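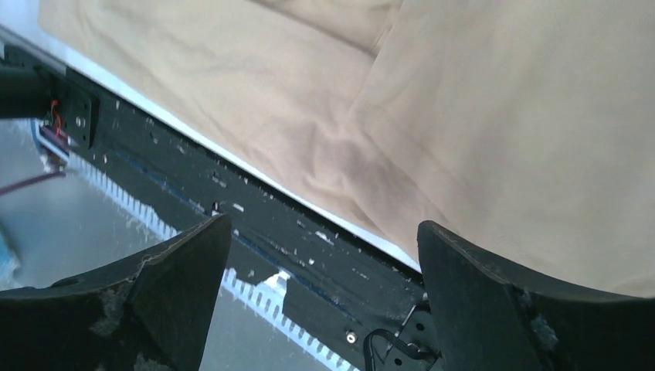

Nithin Rao wrote:
> Falmont has its own residency rule on the books already. Why do we need a second one from the county? The trades council never asked for it.

September, 4:15 p.m.
Posted by Keerthana Kurian

Nithin,

The Falmont rule covers city contracts only. The Zapata Street bridge is a county job, so none of it applies there. Of 1,460 apprentice hours logged through last month, 100 went to people living in the county. Balthasar Marti has the payroll sheets if you want to check.

The draft asks bidders to interview local applicants first and to report every 2 months. It sets no quota – Satish took that out after the Hurnitz meeting. I would have kept it.

Six council members have said they will vote yes. Nandini Devadiga is still asking for a waiver for small shops, and I think she will get it.
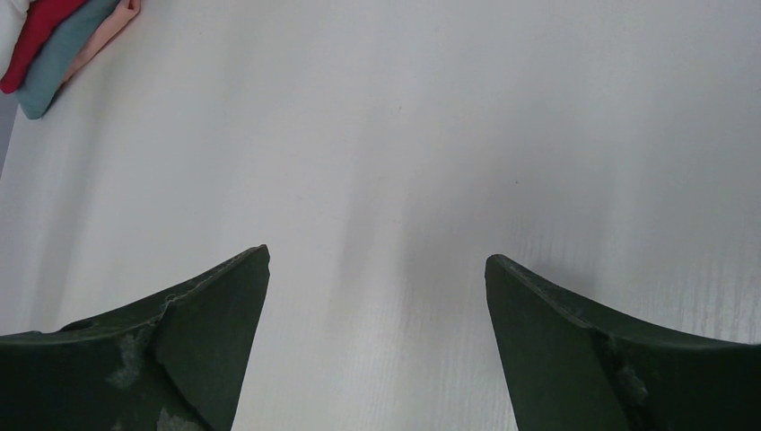
White tabletop, wood-grain finish.

Comments on section 4 should come to me before the hearing, please – the clerk needs them typed.

Keerthana

Contact the list owner | © Falmont Jobs List | Back to top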